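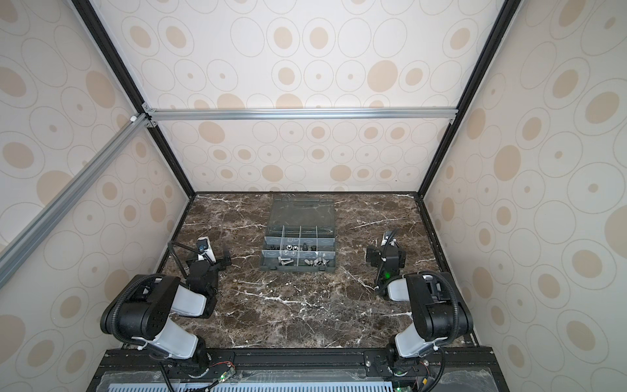
Two arms, brown marble, oval wallpaper.

Prokenton Readers Board > Thrillers & Suspense > The Yau Ledger – worth finishing? (mild spoilers, big ones marked)

pagecreaser
OK so I'm on page 90 of The Yau Ledger by Tharushi Rathnayake and I need somebody to tell me whether to keep going. The opening grabbed me, I loved the insurance investigator, I loved her awful car. But now we've had four chapters in a row of people sitting in the Skandex boardroom talking about shipping contracts and I keep putting it down to do laundry. Does it pick up? I don't mind slow if it's going somewhere.

marlo_t
Keep going! It picks up in chapter 11 when she gets to the port and after that I read until two in the morning. The boardroom stuff matters later, I promise, especially who leaves the room to take a phone call.

Dunwater
I'm going to disagree with marlo. I finished it and I wish I'd stopped where you are. It's 300 pages and there's a really good 200 page book in there somewhere. The contracts do come back, but only as one line near the end, and you could have gotten that from the jacket copy.

marlo_t
One line?? The whole reason Dessa figures out the second set of books is the contract dates. That's the plot, Dunwater.

Dunwater
It's the plot if you remember the dates. I didn't. I had to flip back and by then I didn't care who had robbed who.

quietcarriage
I'm somewhere in the middle. I thought the company stuff was fun, but I used to do payroll so my idea of fun may not be yours. What bugged me was the brother. He gets introduced like he's going to be a major character, he has that great scene on the ferry, and then he's gone until the last 28 pages. Did I miss something?

pagecreaser
Oh no, I like the brother! He's half the reason I'm still trying.

hollis_reads
You didn't miss anything, he's just absent. I think he was set up for the sequel. Prorkia (the second one) has him as the lead and it's a much better book in my opinion. You could skip straight to it, I did it in the wrong order and followed it fine.

marlo_t
Please don't tell people to skip to Prorkia, the first chapter gives away the ending of Ledger!

hollis_reads
It gives away who, it doesn't give away why. I kind of liked reading Ledger already knowing. You notice how much he lies in the early chapters – he barely says a true thing before the funeral.

Dunwater
"He" is already a spoiler, hollis.

hollis_reads
There are like nine men in this book, I think we're fine.

quietcarriage
Question for anyone who did the audiobook, is the narrator any good? My library has it and there's a hold list but it's not long. I might give it a second go on my commute.

bramblejay
I did it on audio in July, driving to my sister's and back. The narrator is great with Dessa and pretty good with the lawyers, but every one of the Skandex executives has the same gravelly voice, so in those boardroom chapters I had no clue who was talking. I backed up chapter 6 twice. If you've already read it in print you'll probably be OK.

quietcarriage
Thanks, I'll put a hold on it. I know who's who by now, or I think I do.

pagecreaser
Update! I read some more last night and got to the port. Marlo was right, it's a different book once she's out of the office. The bit with the night guard and the wrong keys had me holding my breath. I still think two of those boardroom chapters could've been one.

marlo_t
Yay! Who do you suspect?

pagecreaser
SPOILER FOR THE MIDDLE – I think it's the lawyer with the bad knee. He's way too helpful and he keeps offering to drive her places.

marlo_t
I'm saying nothing.

Dunwater
I also suspected the knee guy. I'll give the book this much, I did have a theory at that point, so I must have been paying some attention. Still think it's a library book and not a buy.

hollis_reads
Come back when you hit the funeral, pagecreaser. I want to know if you buy the letter. I didn't, and my whole book group argued with me over it.

pagecreaser
There's a letter? OK, closing this tab until I've read it.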